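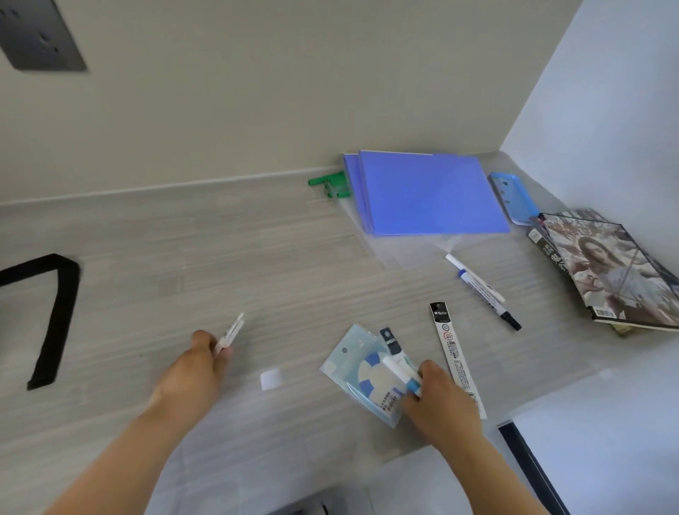 El escritorio en plena limpieza: rotuladores, carpetas azules y lo que todavía no tiene sitio.

Cómo ordeno el escritorio, las revistas y la mochila en una tarde

Todos los años me pasa lo mismo: llega julio, se acaban las clases y en mi cuarto hay papeles hasta en los rincones donde no cabe un papel. Este año me he propuesto hacerlo con un poco de método (¡un poco!) y como varios me habéis preguntado, os cuento mis pasos tal cual.

Lo que uso: un paño, una bolsa para la basura, dos sobres grandes y una caja Flomano de las bajitas. Si no tenéis caja, sirve la tapa de una de zapatos, que yo tiré así dos cursos enteros.

Paso 1. El escritorio primero

Empiezo por lo pequeño porque es lo que más rabia da. Pruebo cada rotulador y cada corrector en un papel cualquiera: si pinta, se queda; si hay que apretar, fuera. Los cartones y plásticos de los envases van directos a la bolsa, salvo que dentro quede algún recambio, y entonces lo dejo en su envase con el nombre a la vista. Una vez guardé unos recambios sueltos y estuve medio curso sin saber de qué eran.

Las carpetas de plástico las vacío siempre, aunque crea que sé lo que llevan dentro. Ahí me salió una entrada del cine Lovano y los apuntes que le debía a Sarmīte Uibo desde Navidad — perdón, Sarmīte, ya van de camino.

Paso 2. Las revistas, al suelo

Esto es lo que más me cuesta, porque me pongo a leer. Las saco todas de golpe y las extiendo en el suelo, que en la mesa no hay manera de verlas bien.

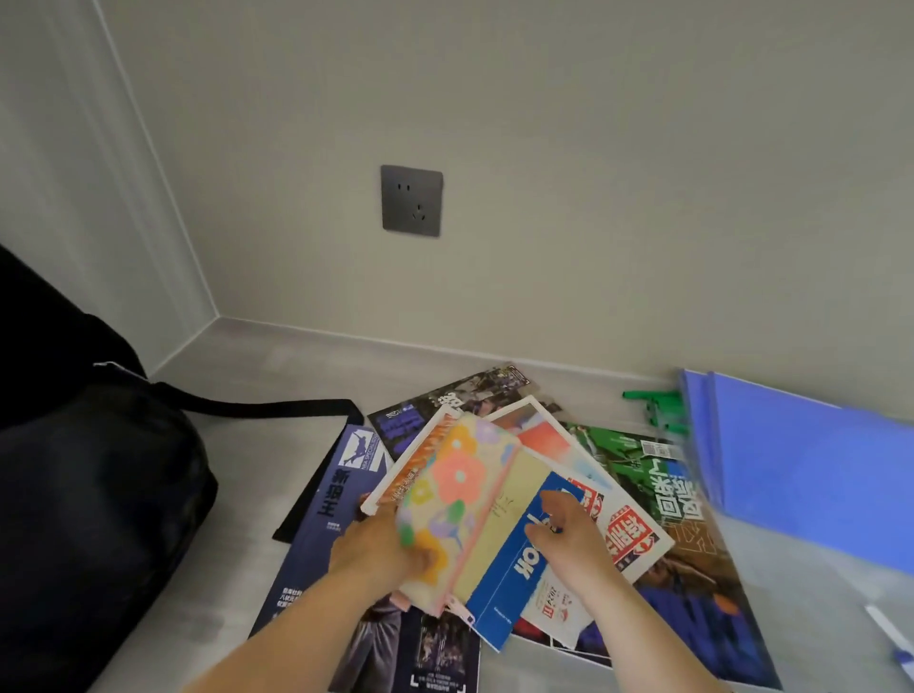 Las de baloncesto son mi debilidad y tengo una norma: no abrir ninguna hasta haber terminado los montones. Hago uno para guardar, otro para regalar y otro para recortar. Las que regalo se las queda Elango Kandasamy, que las colecciona con mucha más seriedad que yo. Conviene sacudirlas un poco boca abajo antes de decidir, que entre las páginas se quedan postales, tarjetas y pegatinas, y esas las meto en uno de los sobres.

Para guardarlas, tumbadas y con el lomo alternado, una a cada lado. En pilas de hasta 30 aguantan bien; con más, las de abajo se comban. Y nada de ponerlas de pie sin sujeción, que las de papel fino se doblan por la mitad en cuanto llega el calor.

Paso 3. La mochila

Primero la vacío entera, la pongo del revés y le paso el paño por las costuras, donde se juntan las virutas de lápiz. Después meto lo más pesado pegado a la espalda y lo blando delante.
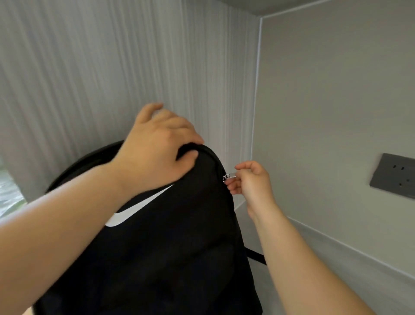
Con la cremallera, paciencia: una mano sujeta la parte de arriba y la otra lleva el tirador despacito, sobre todo en la curva. Si se atasca, no tiréis. Volved un poco atrás, mirad si ha mordido el forro y pasadle la punta de un lápiz por los dientes. A mí me va de maravilla, y eso que la cremallera de mi antigua Forville la di por muerta dos veces.

Las correas las dejo aflojadas si no voy a usarla hasta septiembre, y la guardo en un sitio seco sin nada encima.

Si os queda un rato, pasad el paño por la mesa antes de volver a colocar nada. Los sobres, con una etiqueta, van en la caja, y la caja debajo de la cama. Otro día os enseño lo que hago con los recortes, que de momento siguen en su montón.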